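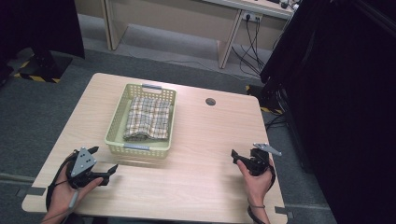

Chapter 6
Baskets, Cloths, and the Table Between Them

Most of us learned to fold from somebody who never once explained it. We stood at the end of a bed or a table, we were handed two corners of something, and we walked toward the person holding the other two until our knuckles touched. It is a lovely way to learn, and I wouldn't trade mine for anything, but it does leave holes, and the biggest one is what to do with the cloth once it is folded. A plaid cloth with thin brown and tan lines on white, lying in a rectangular basket and filling most of it, looks like a finished job. It is finished, in a way! But the choices that got it there (which basket, which way the folds run, how much room to leave) are what this chapter is about, and they will come back again in Chapter 15 when we get to packing a linen closet for a household that is bigger than yours or mine.

In the last chapter we sorted. You should by now have your household cloths separated by use, with the kitchen things in one pile and the table things in another, and you should have made peace with the pile that doesn't fit anywhere. Keep that pile. We will need it for the practice at the end of Section 6.2, and it is much better to practice on a faded old cloth than on the one you bring out for company.

A few words before we begin. The base of a basket is called its footprint, and a cloth folded to match it is said to be folded to the footprint. The rim is the top edge, where the handles usually sit. A fold edge is the rounded side of a folded bundle, and the open edge is the side where you can see all the layers. You will find people who call these by other names, and my own grandmother called the open edge "the pages," as in a book, which I still think is the better term. I have stuck with the plainer one so that everybody in the class is talking about the same thing.

6.1 Choosing the Basket First

It feels natural to fold first and look for a basket afterward. Please try it the other way around, at least for the length of this chapter. Set the basket on the table, long side pointing away from you, and lay your forearm inside it. That gives you a quick feel for how long your folded cloth may be. A basket with openings in its sides suits cloths that are used every day, as air can move through it. Solid sides are kinder to things that are put away for a season, say from October until spring, and that you would like to keep free of dust.

Handles matter more than students expect. On a basket with a handle at each short end, keep the bundle below the rim so your fingers have somewhere to go. If you find yourself pushing the cloth down to get hold of a handle, the bundle is too tall, and you should take out one fold and let it lie flatter and wider.

When I taught this course in Triltau, one of my students, Sowmya Suvarna, brought in a tall round basket her family had used for years and asked me how to fold a tablecloth for it. I told her to roll it, and that answer took up the rest of our Monday class, with everybody trying rolls of different widths and arguing over them. Rolling gets its own pages in Section 6.4.

6.2 Folding to the Footprint

Clear a table that is wider than your cloth, if you have one. Spread the cloth out and smooth it from the middle toward the edges with the flat of your hand. On a checked or plaid cloth, let the lines help you: pick one near the center, and bring the far edge toward you until the fold runs along it.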